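FOR IMMEDIATE RELEASE

Flerkus Brings Out the Skuver Guide, a Friendly Handbook for Putting the Singing Corner Back in Order

WAVARDALE – Flerkus, the home storage shop on the Wavardale square, is very happy to announce that the Skuver Guide is ready at last and will be on the counter from the first week of July, free to anybody who would like one. It is a handbook for people who keep microphones at home, and for the families who sing into them, and it deals with the part of the evening that comes after the last song, when everything that was taken out has to go back somewhere.

We have been selling drawers, bins, hooks and baskets in Wavardale since 1984, and in that time we have helped with sewing rooms, mud rooms, pantries and a great many garages. Singing corners are a newer thing for us. They started turning up in conversations at the register a few years ago, usually in the form of a customer asking for "something for the microphones" and then, once we got talking, describing a whole corner of the den or the basement that had slowly filled up with handsets, batteries, song sheets, a plant somebody had put there to make it look nice, and a drawer unit that was supposed to hold all of it and mostly held other things.

So last winter we put a short set of questions in with our receipts and asked people how they store what they sing with. We received 1408 answers, many of them with a note written up the side of the card, and we read every one (the one that was written entirely as a song verse is taped up in our break room). The most common answer by a long way was that the microphones go in whichever drawer will still close. The second most common was that they stay on the floor.

The guide grew out of those cards. It takes one corner and one small drawer unit and goes through the whole job slowly, in the order we would do it ourselves:

Start with the floor. Get the microphones up off it first and lay them on a bed or a table with all the heads facing the same way.

Empty the drawers completely, including the bottom one. Wipe the insides with a barely damp cloth and leave them open while you do the rest.

Sweep toward the middle of the room, and go along the foot of the wall with a small brush. A marble-pattern floor is lovely to look at, but little white chips of paint or plaster get lost in the veining, and you will find more of them on the second pass than you did on the first.

Move the plant. Artificial leaves hold a surprising amount of dust, and the feathery kinds are best shaken outdoors and then brushed with a dry paintbrush.

Put the microphones away with a strip of felt between them, batteries out if they won't be used for a while. The top compartment of a lidded unit is the right home for the ones that come out every week.

Wipe the lid last. Gray scuffs on white plastic will generally come off with a paste of baking soda and a soft cloth, and if one or two stay behind, let them.

Done this way, with a cup of coffee somewhere in the middle, the whole corner takes 90 minutes. It can certainly be done faster, and several people on our own staff insist on doing so, but we wrote the guide for the pace most of us keep on a free afternoon with the radio going.

There is also a chapter on walls, which we had not planned and are now rather fond of. So many of the cards mentioned wallpaper – mostly bold, mostly floral, and quite often inherited from whoever lived in the house before – that we asked our neighbors at Diekmann, the paint and paper store across the square, if they would write a few pages on keeping a patterned wall clean. They kindly sent us nine, and we have printed all of them. They recommend a dry sponge worked from the top down, and a very light hand wherever the paper meets the floor, where furniture and handles get leaned against it and leave their marks. They also make a cheerful case for yellow, and for letting a busy paper be the busy thing in the room and keeping the furniture plain.

The guide is printed on uncoated paper so that it can be written on, with blank labels at the back for cutting out and sticking on drawers. We have left the labels empty. An earlier version had them filled in for you, and the people who tried it crossed most of them out and wrote their own.

The first printing is 2295 copies. Copies may be picked up at Flerkus or at Diekmann during regular store hours, one to a household for now, please, so that they go as far as they can. Schools and choirs in and near Wavardale that would like a stack are welcome to call ahead and we will set one aside under the school's or choir's name. Felt strips, cut to drawer width, will be at the register all through July, and we will cut other widths while you wait if you bring the measurement with you.

Yellow floral paper and a gray marble-pattern floor:

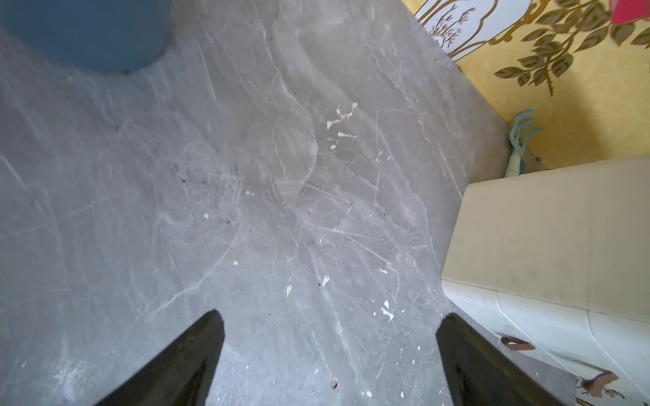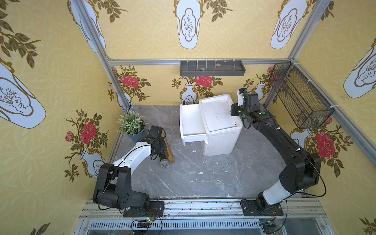
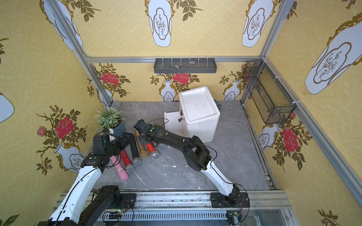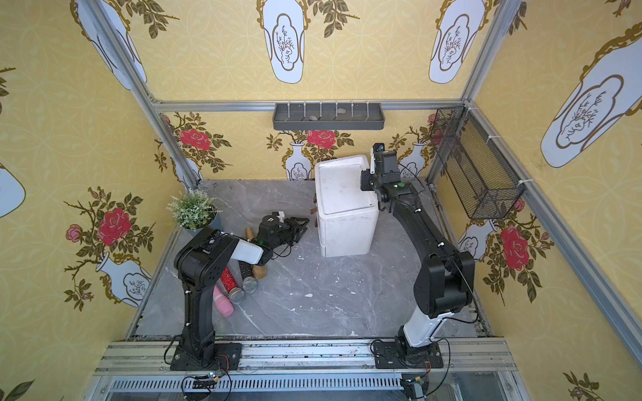
One reader of the early copies wrote to tell us that the felt was the best idea in the book and the order of the steps was wrong, that the plant ought to go out before anybody picks up a broom, and that she had done her own corner both ways to be sure. She added that her family now sings in the dining room while the corner stays tidy, "and I don't know if that counts." We have moved the plant up one step in the notes for the second printing.

About Flerkus

Flerkus is a home storage shop in Wavardale. We carry drawer units, lidded boxes, baskets, bins, hooks and labels, and we are always glad to talk through an awkward corner at the counter, preferably in the morning when it is quieter. Replacement handles and lids are kept in the back for many of the units we sell, so please ask before throwing one out.

Press inquiries and requests for review copies of the Skuver Guide may be left at the front desk or sent by mail to Flerkus, Wavardale, marked "Skuver."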